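Home | News | Courts | Juniors | Membership | Contact

Equipment bins: what goes where from April

By Obed Kyei
April 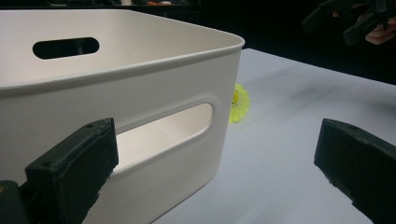 The racket club at Shibata Hall is changing how it stores shared gear. Until now most of it went into one cupboard by the side door, and members on evening sessions spent the first part of their court time looking for things. From this month shared equipment goes in open plastic bins with handle cutouts, kept on the shelves in the gear room.

Shuttlecocks have their own bin. Plastic ones only, please. Feather shuttles stay in their tubes on the top shelf. A shuttle with a cracked skirt or a loose cork should go in the trash and not back in with the others. Habibur Siddiqui sorted through the old stock last month and threw out more than he kept.

Grips, tape and spare string are in the small drawers under the window. Loaner rackets hang on the wall as before. If you borrow one, write your name on the sheet and cross it off when you bring it back.

Please carry bins by both handles and keep them under 3 layers of shuttles, or the ones at the bottom get bent. Bins can go on the table while you set up, but put them back on the shelf before you leave. The late group needs the table for scoring.

Juniors meet at 6 and may take 2 bins out to the courts. Khôi Đàm has the key to the gear room for that session. For any other time, ask at the desk.

If something is running low, tell Habibur or leave a note on the clipboard. The next order goes in at the end of the month.

Contact the club office | © Shibata Hall Racket Club | Back to top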